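Rusteck Two-Arm Kit: recordings and review notes

Compiled by Dalia El Fassi and Hatem El Ouafi
Last changed: Oct 22, 2019

What this is

A folder of recordings made with the Rusteck two-arm tabletop kit, plus our notes on whether the kit does what the brochure says. We bought ours through Clasen at the normal price. Neither firm has seen this file before release and neither gets a say in it.

The brochure promises "useful work on the first morning". Ours took until the third day, mostly spent on cable routing and on a calibration routine that stops without saying why. If you have set up arms before you will probably be quicker. If you haven't, ring Clasen early and keep ringing.

What's in the folder

1515 recordings in all. 1000 are in the main set, and 118 are held back for checking. The rest are in a directory called rough, and we mean it: dropped frames, late starts, one arm asleep. Use them at your own risk.

Each recording has the camera video, joint positions for both arms, gripper opening and a one-line text label. Labels were typed by hand, mostly by Hatem, and the spelling wanders. "Cup" and "beaker" mean the same thing.

Tasks

The work is small tabletop handling with cups, blocks and a few soft or awkward things. Paper cups come up most, often upside down on the board. They are light and they dent, so they show up a clumsy grip much faster than a wooden block would. The sales video uses blocks nearly all the way through, and after a week with the kit we had a fair idea why.
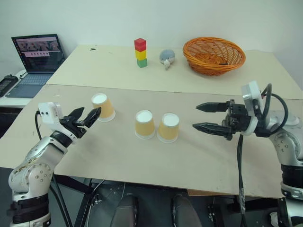
Grip force is where we part company with the sales sheet. It claims "fine control across the full range". What we found was decent control in the middle and a sort of lurch at the low end, which is the end you want for paper. Firmware from March improved it a bit. Clasen says a further fix is coming – they have said so twice.

Two arms working close together is better than we feared. The collision stop is cautious to the point of being annoying, but we would sooner have that than the other thing. It can be loosened in the settings file. We left it alone for the main set.

Labels for success

586 recordings in the main set are marked as clean successes. We were strict: a cup that ends up in the right place with a crushed rim counts as a failure. Rusteck's own scoring script would pass a good many of those, so don't compare our numbers with theirs.

File format

Everything is stored in the Yupanqui layout, one directory per recording. The Uvavbridge converter reads it, though it silently drops the gripper channel unless you pass --keep-grip. Check your output before you train anything on it.

Known problems

Clocks on the two arms drift apart in long recordings. Lighting was not controlled. One pair of hands did most of the driving, so habits will show.

Would we buy it again?

Dalia says yes, at a lower price. Hatem says wait for the next firmware and ask to see it handle a paper cup before you pay.

Corrections are welcome. Please give the recording number.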